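青い積み木

ヤルントン団地の集会室が「ヴァンツカ式整理法」の講習を始めると聞いて、私は信じないために出かけた。机の上から物をなくせば心が軽くなるという。机が軽くなるだけだろう、と思っていた。

渡された冊子は1603号室の投函口にも入っていたもので、発行元はトルメティスとある。表紙をめくると、最初の課題が「ひとつだけ残しなさい」だった。隣の席の女は指輪を残し、その向こうの男は迷ったあげく鍵束を残した。私は鞄の底にあった青いスポンジの積み木を出した。娘がまだ小さかった頃のもので、なぜ入っていたのかは知らない。

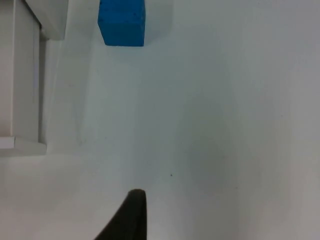
「積み木は、どこに置けばいいんですか」
「白いところなら、どこでも構いません。あとで箱にしまえる大きさなら結構です」

講師の答えは答えになっていない、と私は思った。どこでもいいのなら、金を取って教えることではない。そう言ってやろうとしたが、講師はもう次の列に移っていた。

白い面に青い塊をひとつ置いて、最大2分、黙って見る。それが課題の全部だった。ステツユクという流派ではこれを「余白を聞く」と呼ぶのだそうだ。何も聞こえなかった。暖房の音と、誰かの腹の音がしただけだ。

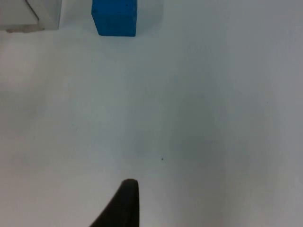

それでも私は目をそらさなかった。そらしたら負けのような気がしたのである。見ているうちに、娘がこれを積んでは崩し、崩しては怒っていた五月の午後を思い出した。あのとき私は新聞を読んでいて、顔も上げずに「片づけなさい」と言った。娘は片づけた。それきり、積み木で遊ぶところを見た覚えがない。

「どうでしたか」と講師が戻ってきて尋ねた。
「別に」と私は言った。「ただのスポンジですよ」

講師はうなずき、冊子の欄に丸をつけた。何に対する丸なのか、説明はなかった。次回の申込書は断った。積み木は鞄の底に戻しかけて、上着のポケットに入れた。形が崩れるほど柔らかいので、駅に着くまで、握らないように手を外に出して歩いた。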